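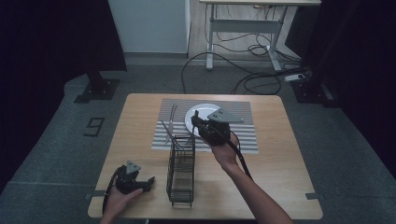
그림 2. 식사 공간의 예. 사각 목재 상판, 줄무늬 매트와 흰색 원형 접시.

3.2 식사 공간과 혼자 먹는 끼니

조사 지역은 Pernau와 Dernville 두 곳. 앞 절에서 밝힌 대로 Pernau는 구시가 임대주택이 대부분이고 Dernville은 외곽 단독주택지다. 면접은 8월 한 달간, 가구당 2회. 첫 면접은 저녁 식사 전, 두번째는 식사 후에 잡았다. 시간대를 맞추지 못한 가구는 분석에서 뺐음.

먼저 식탁의 위치. Pernau에서는 식탁이 거실에 나와 있는 집이 많았다. 부엌이 좁아서라는 응답이 우세했으나 면적만으로는 설명이 안 된다. 비슷한 면적의 Dernville 가구는 부엌 안에 접이식 상을 두는 쪽이었고, 거실 식탁은 손님용으로 남겨 두었다. 집주인이 두고 간 가구를 그대로 쓰는 관행도 영향이 있어 보인다(4장에서 다시 다룸).

다음은 상차림. 그림 2와 같은 개인용 매트의 사용 여부를 문항에 넣은 것은 예비조사 때문이다. 식탁보를 쓰는 집과 매트를 쓰는 집의 식사 방식이 꽤 달랐다. 식탁보는 함께 먹는 자리, 매트는 각자 먹는 자리. 물론 예외 있음. 본조사에서 혼자 먹는 저녁이 주 4회 이상이라고 답한 가구는 매트 쪽에 몰렸고, 그중 식탁보를 같이 갖고 있는 집은 드물었다. 한 응답자는 "식탁보는 빨아서 다려야 하니까 명절에만"이라고 했다. 다른 응답자는 매트를 깔아야 밥 먹는 기분이 난다고 햇다. 두 진술은 방향이 다르지만 둘 다 매트를 일상의 최소 단위로 본다는 점에서 통한다.

식사 시간은 짧다. 혼자 먹는 저녁은 평균 10분 안팎으로 보고되었는데, 자기보고라 과소 추정의 여지가 있다. Skidbridge 선행조사의 값보다 짧다. 다만 그쪽은 준비와 정리 시간을 포함했으므로 직접 비교는 무리. 우리 문항은 앉아서 일어설 때까지만 물었다.

접시 수도 간단히. 혼자 먹을 때는 접시 하나에 모두 담는다는 응답이 두 지역 모두에서 가장 많았다. 설거지 부담이 첫째 이유로 꼽혔고 다음이 공간. 반찬을 따로 담는 집은 고령 가구에 치우쳐 있었다. 연령을 통제하면 지역 차는 거의 사라진다. 반면 식탁 위치의 지역 차는 연령을 통제해도 남는다. 이 대비가 본 절의 요점이다.

한계 몇 가지. Briem 지구는 응답 가구가 8가구에 그쳐 별도 집계하지 않고 Pernau에 합쳤다. 계절 효과도 확인 못 함. 여름에는 베란다나 마당에서 먹는 집이 있어 실내 식탁의 사용 빈도가 낮게 잡혔을 가능성이 있다. 겨울 자료가 없는 상태에서 연간 경향으로 일반화하기는 어렵다. 매트 문항은 소유와 사용을 구분하지않고 물은 점도 문제. 후속 조사에서는 둘을 나누어 묻는다.

3.3 식탁의 다른 용도

식사 외 용도는 복수응답으로 받았다. 우편물 정리, 숙제, 다림질 순.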